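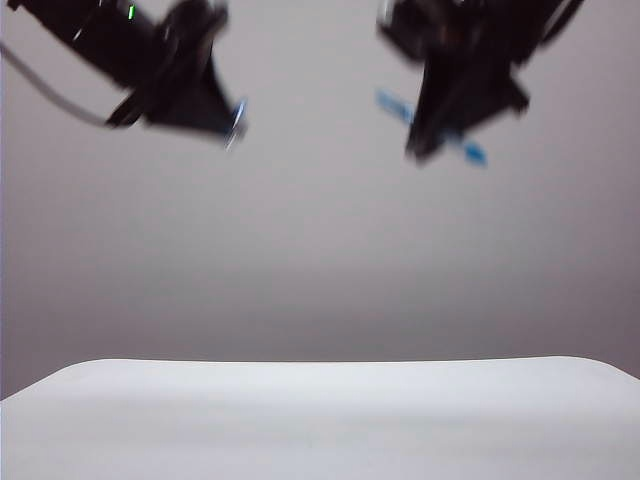 Why the two arms stopped
11/25/24
By Rawiri Bolger

A robot arm does what its instructions tell it to do. When something goes wrong, the first question is whether the arm was broken or the instructions were. In October, at the Justance workshop in Verkadstead, it took a while to find out.

The robot is called Tiline. It has two arms that work over one table. At the end of each arm is a gripper, a kind of hand with fingers that open and close. Tiline was learning to pass a sponge from its left gripper to its right gripper. It had done this 1,593 times without trouble.

On the next try, both arms moved towards the sponge at the same moment. The left gripper was meant to go first. The right gripper was meant to wait. It did not wait, and the two grippers touched.

What happened next

Each arm has sensors in its joints. A sensor is a part that measures something. These sensors measure how hard the joint is pushing. When the grippers touched, the push went above the limit and the motors were switched off. Brakes inside the joints then held both arms still. This is called a protective stop.

The stop worked as it should. One finger was bent and had to be replaced. No person was near the table. Staff at the workshop stay behind a yellow line while the arms are switched on.

Finding the fault

Every message between the two arms is saved in a list called a log. The engineers read the log from the day of the stop. The left arm had sent the message "I am moving, please wait". The right arm received it 900 milliseconds late. A millisecond is one thousandth of a second, so 900 of them is a little less than one second. An arm can travel a long way in that time.

The delay came from a small computer made by Derkach, which carries the messages. It was copying a large file at the same time. The messages had to queue behind the file.

What was changed

The right arm no longer starts unless it has a fresh message saying that the way is clear. If a message is more than 100 milliseconds old, the arm ignores it and stays where it is. Files are now copied only when the motors are off.

The arms were then run slowly for 8 days with no sponge and nothing else on the table. After that the sponge went back.

Words to know

Gripper: the part of a robot that holds things.
Log: a saved list of what a machine did and when.
Protective stop: when a machine halts to prevent harm.

More in this series
How does a robot know where its hand is?
What is inside a motor?
Why factory robots have fences
The big red button and what it does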